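hadi_mansour
316 hanger demos in, 2,000 steps of fine-tuning. The policy still stalls at the neck opening. Head camera views:
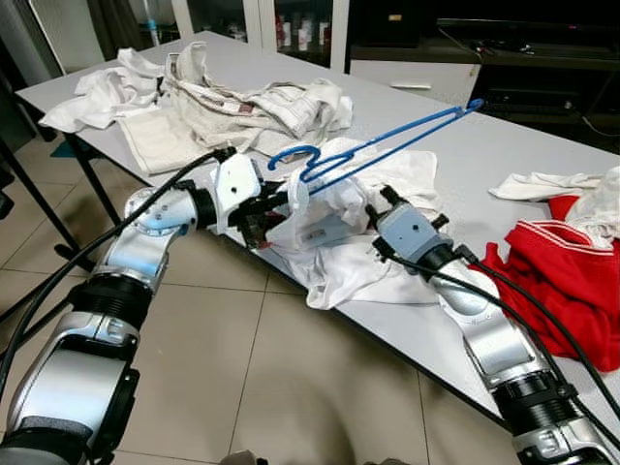
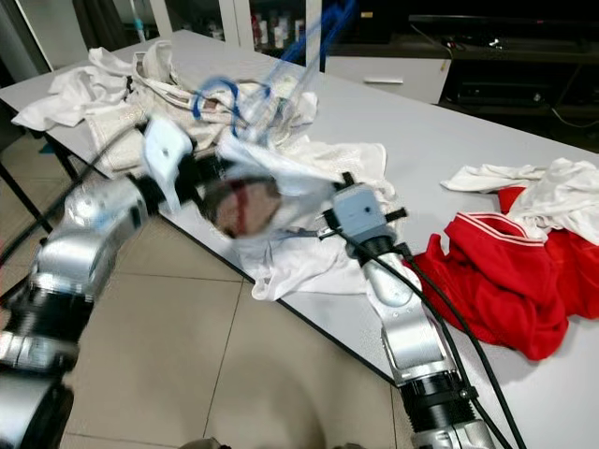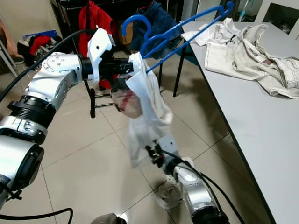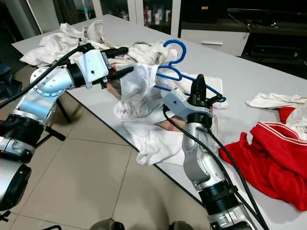

Blue hanger and white garment, both arms, head view.

dirceu_h
White on white clutter. I'd clear the pile first.

hadi_mansour
Disagree – the clutter is the test condition.

saab_s
Then log the wrist cameras too. Head view loses the collar behind the grippers.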